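Wood grain

Wood grain is the pattern and direction of the fibres in a piece of timber. People use the word loosely, me included, and it can mean the stripes you see on a tabletop, the way the wood wants to split, or how coarse it feels under your thumb. Strictly speaking the stripes are the figure and the coarseness is the texture, but I've never heard anyone in a timber yard fuss over that.

Where the stripes come from

A tree in a cool climate puts on a layer of new wood each year. The spring part grows fast and is usually paler (in pine it's quite soft, you can dent it with a fingernail), and the summer part grows slowly and comes out darker and denser. One pale band plus one dark band makes one ring. Growth is mostly over by September in the woods near Grinthorpe, where I learnt most of this by walking about and looking at stumps. Tropical trees often have no clear rings at all, so their boards get their looks from other things, such as colour streaks or fibres that spiral one way and then the other.

How the cut changes it

I think this is the fun bit! Take the same log and saw it two ways and you'd swear you had two kinds of tree. Plain sawing slices straight through the log, and the rings meet the face of the board at a low angle, giving arches, loops and flame shapes down the middle with straighter lines towards the sides. Quarter sawing cuts the board so the rings stand nearly upright to the face. You get tight, even stripes, and in oak you also get those shiny flecks called rays.
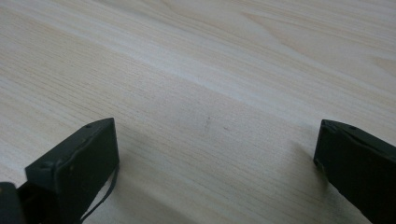
Rotary cutting is different again. The log is turned against a long blade and the wood peels off in one wide sheet, a bit like unrolling a carpet, and the rings spread out into big wandering shapes. A lot of plywood is made this way. The old Widmer mill at Mestow peeled birch for years, and I have a tea tray from there with swirls as wide as my hand.

Grain and movement

Wood takes in damp air and swells, then shrinks again when the air dries. It hardly moves along its length but moves a good deal across it, and a plain-sawn board moves more than a quarter-sawn one. My own shelf cupped by 4 mm over one winter next to a radiator (my fault entirely, I'd been told).

Working with it

Plane with the grain and the shavings come off clean. Go against it and the fibres lift and tear, especially near a knot, where the direction swings about. I turn the board round when that happens, or take a much thinner cut. Sanding across the grain leaves scratches that only show up once the oil goes on, usually when you've already put the sandpaper away.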